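The Glass Question

I own eleven glasses, and until last week I was under the impression that this was a collection. It is in fact a record of breakages. There were once two boxes of six stemmed ones from Trorkholm, bought the year I decided to become a person who has people over, and what remains of them would embarrass a motel. The rest are short things that came with mustard in them, or that I walked home from a street fair with and never gave back.

This came up because I had guests coming and finally took everything out of the cabinet above the stove. It had all gone faintly sticky up there, the way things do above a stove. I washed the lot, lined them up on a dish towel, and had a look at what kind of host I am.

My theory has always been that a stem is a design flaw. It's the narrowest part of the object and it's holding up the widest part, and the whole arrangement depends on nobody at the table talking with their hands. I talk with my hands. So for years I've been a short-tumbler man, and I've defended this at length to people who just wanted a drink.

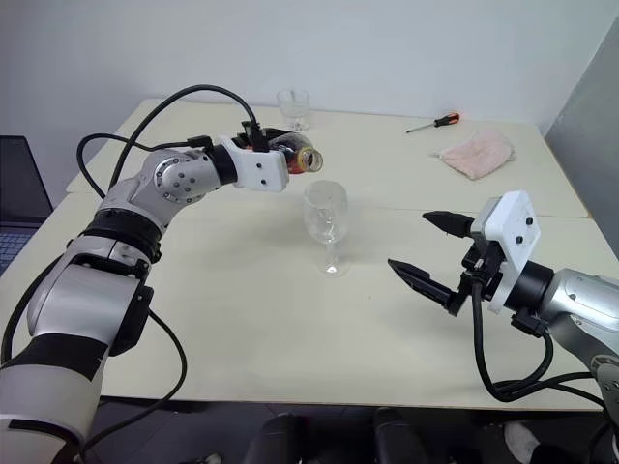

4 min read

A pale table, a stemmed glass in the middle, a shorter one set back near the wall, and a bottle tipped over the stemmed one. I've been looking at it on and off all week and it has done some damage to my theory. The tall glass just looks more like an occasion. You could pour tap water in there and somebody would sniff it first. The short one behind it looks like it's waiting to be handed a toothbrush.

I also envy the table, which has only a screwdriver and a pale pink cloth on it that I'd have to move before dinner. Mine currently holds a bowl of batteries I believe to be dead, the mail, a lamp I'm rewiring (I have been rewiring it since spring), and a Sinach catalog I've kept because it has a picture of a table with nothing on it. Cream is a brave color near red wine, though. I had a cream tablecloth once. It's now under the sink, where it's a very good rag.

Anyway, I went shopping. Lustov will sell you a glass for every grape, and I stood in that aisle long enough for a clerk to ask if I was okay. The set I liked was in a locked case, always a bad sign, and cost over 300 dollars. I put my hands in my pockets and backed away from it like it was a deer.

What I bought was four plain stemmed glasses from the Kuipers outlet by the highway. Rounded bowl, short stem, wide foot. The short stem is the compromise: less to snap, and you still get to hold it by something. They go in the dishwasher, top rack, leaning slightly on each other like commuters.

Pouring into them is its own problem. I pour too high, always have, some idea I got from movies, and a drop gets out and runs down to the foot and leaves a ring. The cure is to get the neck of the bottle closer to the rim and slow down. I know this. I did it correctly for the first two guests and then somebody asked me about the lamp.

All four survived the evening. One of the mustard glasses did not, and it wasn't even in use. It was on the counter, minding its own business, and I was explaining something.

So I have fourteen now.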